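Campus Store Review: The Fatex Lecture Capture Kit

The Office of Academic Events at Zondstead College has completed its review of the Fatex kit, which was used to record the spring speaker series from May onward. The kit consists of 2 wireless microphones, a receiver and a carrying case.

Speech was clear in the main auditorium, including during audience questions. 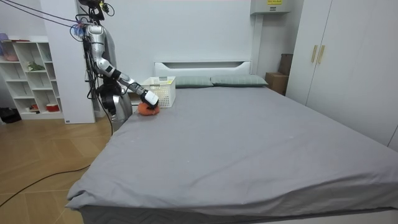 Thaís Lacerda: We borrowed it for the alumni panel and the second microphone dropped out twice. Please check the firmware before lending it.

The office has since updated both units. Battery life remains the weaker point - a full charge did not last through an afternoon program in Camora Hall.

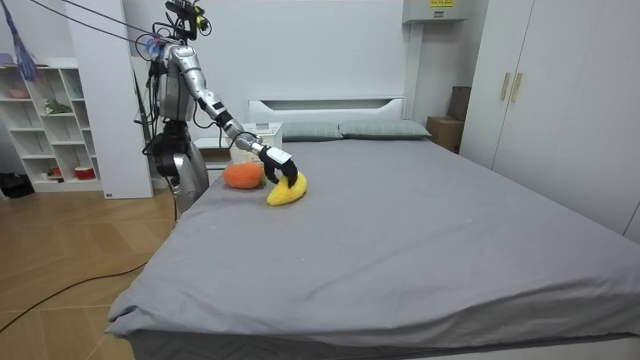 Gray sheet, plush banana

Setup takes nine minutes with the printed guide. The older Pruvost system remains available to departments that prefer wired equipment.
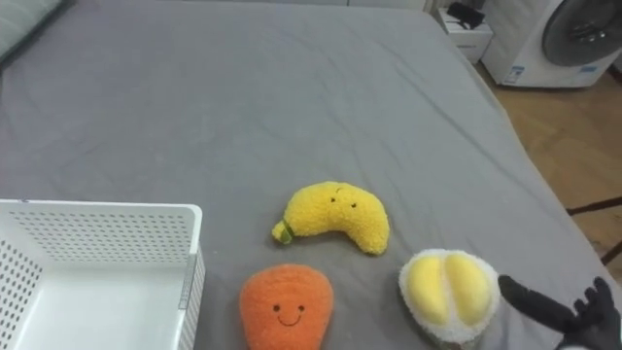
Kelly Bragança
Coordinator, Academic Events
23 Oct 2021

The kit is recommended for lectures and panels in rooms of up to 41 seats. Larger events should continue to use the house system. Requests may be submitted through the events desk.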